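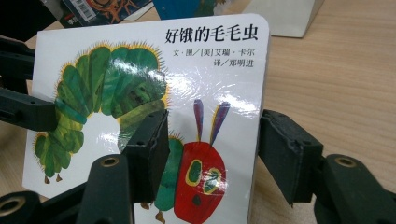 Reading the same book to a child forty nights running, Morfudd Lougher has argued, teaches the child the book and the parent despair, and neither should be mistaken for vocabulary. We quote her objection at the outset because it is the strongest one we have met, and because two of us are parents and wrote most of this section after bedtime.

Filed under: Early Reading, Home Languages, Working Papers

Print this article | E-mail this article

4. Repetition and the second language at home

Figure 1. A Chinese edition of a well-known picture book, 好饿的毛毛虫, in the board format. The cover credits both author and translator.

The families in our sample kept a reading diary for the month of August. They were asked to write down each shared reading, the title, the language, and who had picked the book. We received 3,695 entries. A fair number were legible.

The diaries do not support the picture of home reading that parents gave us in the opening interviews. In the interviews, children heard a wide range of books in both languages, chosen with care. In the diaries, one family of 4 read a book about a digger until the entries shrank to the letter D. Wei's earlier pilot found the same narrowing, and she was kinder about it than we intend to be.

Lougher's point holds for the home's stronger language. Children who heard a familiar book again in English gained little on our word task after the first week, and several had begun correcting the reader, a skill we did not set out to measure. In the weaker language the results went the other way. Gains continued through the whole month, and were largest for words that sat inside a repeated line. Counting words, food words and the days of the week did well. Adjectives did badly, as they seem to do everywhere.

Translated books deserve a separate word. Parents often told us they had avoided them, on the grounds that a story born in the other language would be more authentic. Their children had not been informed of this principle. Where a child already knew the story in English, the translated copy was requested more often than any other book in the weaker language, and the parent with the shakier accent was more willing to read it aloud. One father wrote that he knew what was coming on every page and could therefore concentrate on his tones. His son, according to the next line of the diary, asked for his mother.

We scored the word task out of 100 and tested each child at home, usually on the floor. Dalgleish and Antoniuk scored the recordings separately and disagreed on 48 items, most of them spoken through toast. Those items were dropped. We make no claim about children who were not asked to read at all, having failed to find any parents who would admit to it.

Related items
Who Picks the Bedtime Book?
Nazar Horobets on Rhyme and the Reluctant Reader
Toast, Noise and the Home Recording
Notes on Translating for the Under-Fives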